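Siddiqui Signs Two More Years With Midstead, and I Can Finally Exhale
Fri 10 September

Okay, Midstead fans, you can stop refreshing your phones. Shanthi Siddiqui is staying! The club put out the word just before lunch, and I may have yelled loud enough to scare the dog. It's a new deal for 2 more seasons, and it ends a summer of rumors that had her going just about everywhere except home.

The loudest of those rumors was Stasomside, of course. They've been after a point guard since January, when their starter hurt her knee, and I heard from people I trust that they made a serious offer (the club wouldn't talk numbers, and neither would her agent). I really thought she was gone. I'd even started writing the goodbye column, and it was a weepy one.

Siddiqui has played 188 games for Midstead, and she hit 90 percent of her free throws last season, mostly with tired legs and somebody's elbow in her ribs. You don't replace that with a rookie. She told reporters on the call that she "never packed a single box," and that she wants another shot at the team that knocked them out in the semifinals. Me too, Shanthi.

Now for the part I'm less thrilled about. The bench is still thin. Midstead lost three players over the break and has only brought in one, a forward from Skutum who looked pretty good in the one scrimmage I caught but fouled out before the fourth quarter. Coach says more help is coming. She said that last year too, and we ended up with a center who played about six minutes a night.

Camp opens in a couple of weeks, and the first home game is against Stasomside, which should be loud. I'll be in my usual seat behind the scorer's table, so come say hi if you're there early. 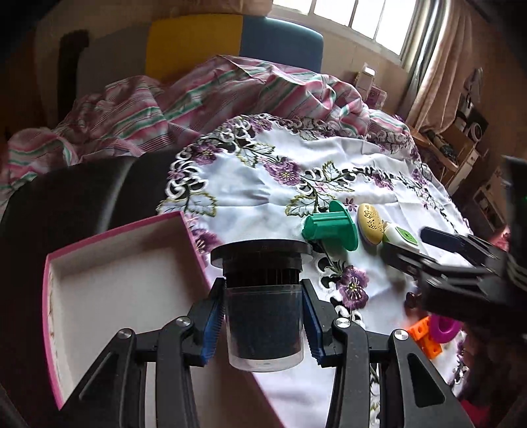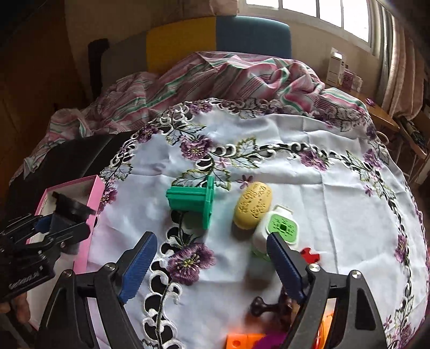

Embroidered tablecloth with a green plastic piece on it, seen in both photos.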